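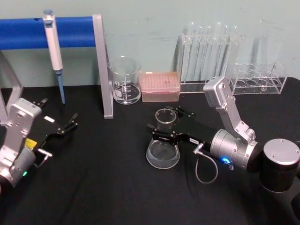 Section 4. Setting up the grasp planner

Before you ask Prenum to plan its first grasp, it helps to spend a little time on the workspace file, and I promise that time comes back to you later. The planner only knows what you tell it plus what the depth segmenter finds, and clear glass is hard on any segmenter. A bench like ours, with a beaker, a flask and a rack of test tubes all in clear glass or acrylic over a black cloth, is a good one to practice on. Notice that the right gripper has its fingers on either side of the flask's neck, well above the wide base. We call that a neck grasp, and you'll be setting one up below.

1. Open the Nekbridge console and load your bench file. If you don't have one yet, copy the file named flamville_bench and rename it.

2. Under Objects, add each piece of glassware and choose Transparent as its surface type. Please don't skip this one, even for the small things!

3. Select the flask and set Grasp Region to Neck. Leave Approach on Side.

4. Set Clearance to 40 mm for anything tall that stands behind the target – tube racks and pipette stands especially.

5. Set Finger Speed to 22 percent and Force Limit to 50 percent.

6. Mark the arm you aren't using as Hold. It stays in the collision model, so the planner will still steer the other arm around it.

7. Press Preview and watch the whole path once through before you press Run.

Note: If Preview stops with code 266, the planner couldn't find a path that keeps your clearance. Move the target a little toward the front of the bench, rescan, and try again.

Caution: Hold is a software setting and does not cut power to the arm. Keep your hands off the bench while either arm is enabled, and use the stop button before you reach in to move anything.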